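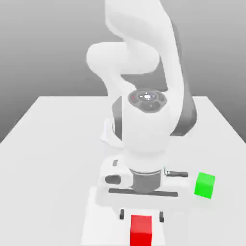 Figure 3. Simulated two-cube setup. The gripper is open above the red cube; the green cube lies off to the side.

4.2 Grasp pose refinement

The planner returns a coarse grasp pose from the object detector, and the error in yaw is often large enough that one finger lands on the top face of the cube. We therefore add a refinement step between the approach and the descent. The arm is held at a fixed height over the target (Figure 3), the cube pose is estimated again, and the wrist is turned until the jaws line up with two opposite faces. Only then does the controller lower the hand.

The refinement network was trained on 4,000 simulated scenes with two cubes each. Cube positions and yaw angles were drawn at random, and scenes in which the cubes overlapped were thrown out. A further 370 scenes were held out for tuning the stopping threshold.

The second cube matters for planning as well as for perception. The path planner, Brallo, treats it as an obstacle with a fixed margin – the same margin used for the table. When no collision-free descent is found, the yaw target is shifted by 90 degrees and the query is run once more. If this also fails, the trial is logged as a planning failure and left out of the grasp error figures in Section 5.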